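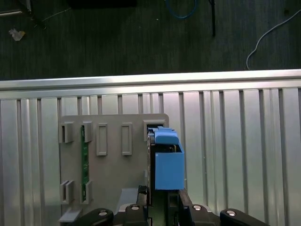

Viktória Szalai opina que el soporte de disco es la pieza más ignorada de una torre de sobremesa, y yo le doy la razón — hasta que uno pierde el suyo, claro, y entonces no piensa en otra cosa.

El soporte de disco (bahía o «caddy», en mi taller de Chávez le decimos cajita) es la pieza donde va sujeto el disco duro dentro del chasis. Los hay de plástico y de metal, y en muchos equipos de oficina el plástico lleva un color vivo para distinguir lo que se saca a mano. ¡Me encanta ese detalle!

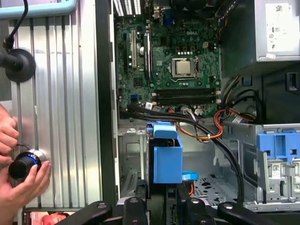
¿Hay que quitar el disco para ampliar la memoria? Depende del chasis: en muchos basta con apartar los cables y abrir las pestañas de las ranuras.

Yo guardo 14 soportes en un cajón, casi todos de torres que compré en Sellitz, y sigo sin tener el que me falta. Antes de cerrar la tapa reviso siempre que ningún cable de alimentación quede pillado, que ya me pasó en abril. 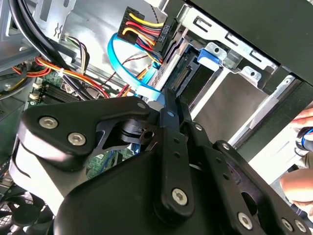
Cables de alimentación y ranuras de memoria en una torre abierta.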